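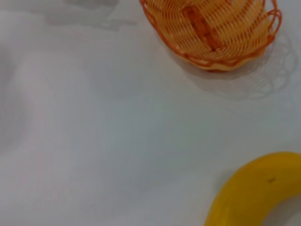 Serkport adds woven plastic fruit baskets to its Mirkance tableware line

BUNBERG, 20 September 2019. Housewares supplier Serkport has added a woven plastic fruit basket to its Mirkance line for kitchens, canteens and guest houses. The first production run is 300 pieces, of which 288 are allocated to retail stockists. The remainder will be kept as display samples at the Kobzar showroom in Bunberg.

The basket is formed from narrow plastic strands interlaced around the body and finished with a looped, scalloped rim. The rim is made of thicker material than the strands. Open weaving allows air to reach fruit from the sides as well as from above, and crumbs and dust can be rinsed out under a tap.

The launch color is orange. Because the plastic is not dyed to a single flat tone, shade varies between strands, from pale apricot to a deeper orange. This variation is within specification and is not grounds for return.

Serkport recommends the basket for whole, dry fruit such as bananas, apples and oranges. Soft berries should be placed in a bowl or on a liner. The basket may be used directly on a tablecloth. It is not intended for use in an oven or microwave, and wash water should not exceed 40 degrees Celsius. Dishwasher cleaning is not recommended.

Baskets ship nested, with paper between the rims, and carry a 2-year warranty against broken strands in normal household use. Stockists may place orders from September through the Kobzar showroom. Replacement baskets under warranty are supplied by Serkport directly, on presentation of the original receipt.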